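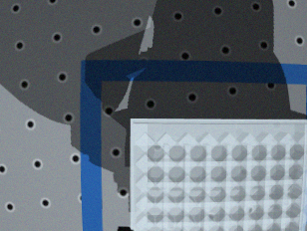 Shabalala's question after last week's session was whether the rack had moved or the robot had lost it, and why the log couldn't tell the two apart. These notes start from that question.

Session 9: False pick alarms in the Deltlow cell

Background

The Deltlow cell is run in simulation before any program goes to the bench. A rack of wells sits inside a blue outline on a perforated table. The overhead vision step, written in Monix, finds the rack, and the arm is sent to a well from that result. In June the cell ran 942 simulated cycles overnight. The vision step stopped reporting a valid rack at cycle 700, and the program kept going.

What failed

There were 2 separate faults.

Fault A. The vision step looks for the corner of the blue outline and measures from it. Shadow changes the strip from a vivid blue to a dark navy. The color threshold had been set in even light, so the navy part was thrown out as background. The corner that came back was a point farther along the strip, where the light was better.

Fault B. When confidence dropped below the limit, the program reused the last good position and wrote "OK" to the log. This is the more serious of the two. A stale position was sent to the arm as if it were fresh – no stop, no warning.

Things to note about shadows

Shadow edges on this table are strong, and an edge detector will report them as readily as the edge of a strip. The holes are a poor backup reference. Their rings are bright in the light and faint in the dark, and a strip can cover a hole.

Changes made

Threshold on hue, with a wide brightness range.
Position age is now logged with every move command.
A stale position puts the cell in a protective stop. Restart is by hand, at the Saniseck panel.

Before the next lab

Read the stop conditions in section 2 of the cell manual. Bring a log from your own run and mark each line where the position was reused. Runs with the old threshold file will not be graded.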